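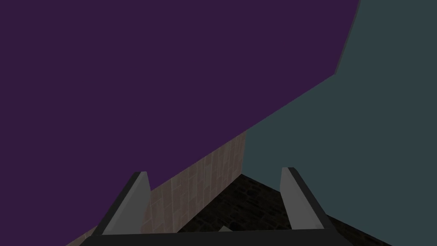

Zoston sim demos, read me first

Hello! If you've found this folder you probably want robot demonstrations, and I have some. Everything in it was driven by hand by me, Teodor Tokarz, in a simulator, with a controller in one hand and a mug of tea gone cold next to the other. No scripted motions and no planner filling in the boring bits. If the arm wanders off and comes back again, that was me changing my mind.

What you get

There are 1348 episodes, split over 9 tasks. Each episode is one go at one task, from the moment I press the start button to the moment I press it again. Inside you'll find the camera views, the joint positions, how far open the gripper is, and the raw commands from my controller. Please keep the raw commands if you make a smaller copy! They're the bit people throw away first and then email me about.

The tasks live in folders named after where I first built them, so you'll see Kurus and Zarndale all over the place. Kurus is the short stuff (reach, grasp, let go). Zarndale is longer and has two or more steps in a row. I did mean to rename them. I didn't.

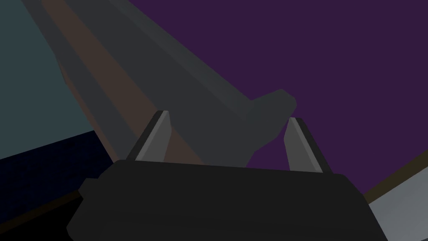
A word on the wrist view, because it trips people up. It's tilted, it swings when I swing, and the gripper body takes up a good chunk of the bottom of the picture. I drove mostly from that view, so if you train without it you're asking your model to do the job with less than I had. Try it by all means, but don't be surprised if the approach gets a bit woolly.

The rooms are very plain: flat colours, simple shapes, the odd tiled texture. I tried fancier lighting early on and the controls got so laggy that my driving went to pieces, so I took it all out again — best thing I did on the whole project.

How I drove

Sticks for moving, trigger for the gripper. I practised each task 4 times before recording and those practice runs aren't included. You'll notice I get quicker as the episode numbers go up, so if you only want tidy driving, take the later ones. The early ones have more dithering in them, which some of you may like.

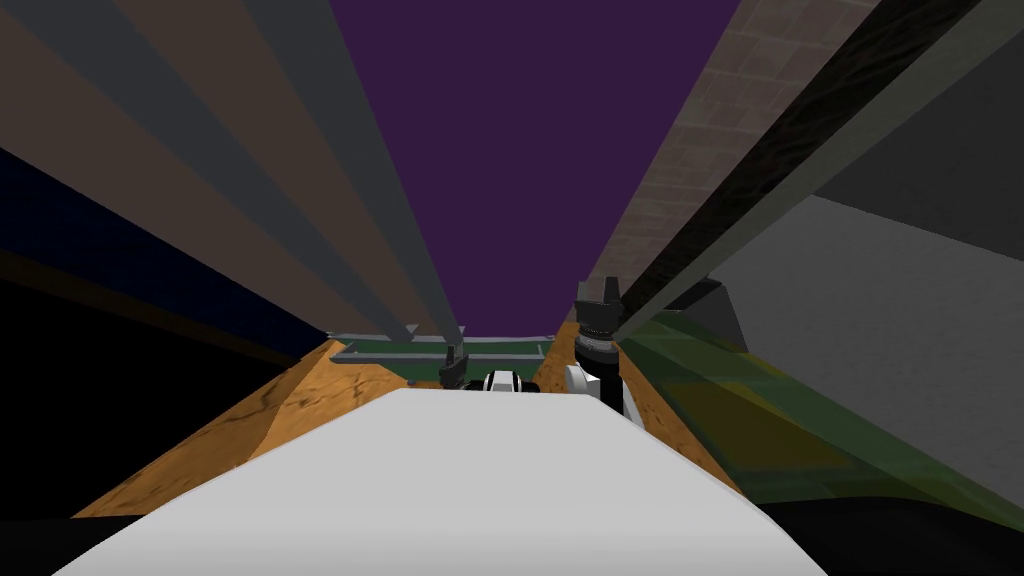

Failed goes are kept and marked "fail" in the notes file. There's a third mark, "meh", for when the task got done but I wouldn't want anyone copying how. Use your own judgement on those.

Known problems

In 7 episodes the gripper reading sticks at its last value for the whole run. They're listed in the notes file and I'd just skip them.

The Wieczorek loader reads everything fine, but it sorts the folders by name, so episode 10 comes before episode 2. Pad the numbers if order matters to you.

Last tidy-up was 16 February 2023. I'd like to add more long tasks in March, so if there's one you're missing, drop me a line and tell me which folder it should go in.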